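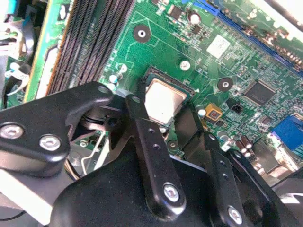
Sticky Hooks, Strips and Other Things That Fall Off Walls: Your Questions

These come from the mailbag. I've hung a lot of pictures in rented apartments and I don't believe most of what's printed on packaging, so read accordingly. Updated Monday, June 16, 2025.

The package says the strips hold 16 pounds. Do they?

In a lab, on a clean, smooth panel, pulled straight down, maybe. Your wall has several coats of paint on it, and the last one may have gone over dust. The strip is only as strong as the weakest layer behind it. I cut the printed figure in half, and for anything with glass in it I cut it in half again.

Can I stick them to wallpaper?

No. I know the forum says yes. The forum isn't paying for your wallpaper.

What about textured walls?

Orange peel texture leaves the strip touching the high spots and not much else. Some brands sell a thicker foam for this. I tried it in the hallway and the foam did fine for a calendar and badly for a mirror. Use a nail.

How long should I wait after painting?

Most makers say a week. I'd wait longer, especially with anything glossy or scrubbable, which can feel dry to the touch long before it has cured. If you paint in November with the windows shut, give it a month.

Do I really have to wipe the wall with rubbing alcohol?

Yes, and this is one of the few instructions I'd defend. Household spray cleaners leave a film. Wipe, let it dry, press the strip for as long as the package says, then walk away for an hour before you hang anything. Most people skip the hour.

Do "damage-free" strips come off without damage?

Sometimes. The trick is to pull the tab straight down along the wall, slowly, and keep your other hand on the hook so it doesn't snap up at your knuckles. Pull outward and you take a patch of paint with it. Old strips are worse, and a tab that's been in the sun for years may just break. Then you're sawing behind the hook with dental floss.

Anayeli Cárdenas wrote in to say a hair dryer on low softens a broken strip enough to roll it off with a thumb. I was doubtful. I tried it on two and it worked on one. 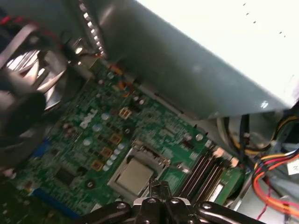
Processor socket and memory slots inside a desktop computer case.

Can I use strips to mount a power strip or a small gadget under my desk?

A light one, on a smooth painted surface, sure. Keep it away from anything that gets warm, as heat makes the adhesive creep. Raw particleboard won't hold at all. If the thing has screw slots on the back, somebody put them there on purpose.

Are the expensive strips better than the store brand?

For small posters I can't tell them apart. For frames I buy the name brand, and I admit I've never tested it fairly.

My landlord says no nails. What else is there?

Read the lease first, since plenty of them allow small picture nails and the landlord is just hoping you won't look. Otherwise lean the big pieces on a dresser, or ask whether the place has picture rail molding. A nail hole takes a dab of spackle. A torn patch of paint the size of a playing card takes a good deal more.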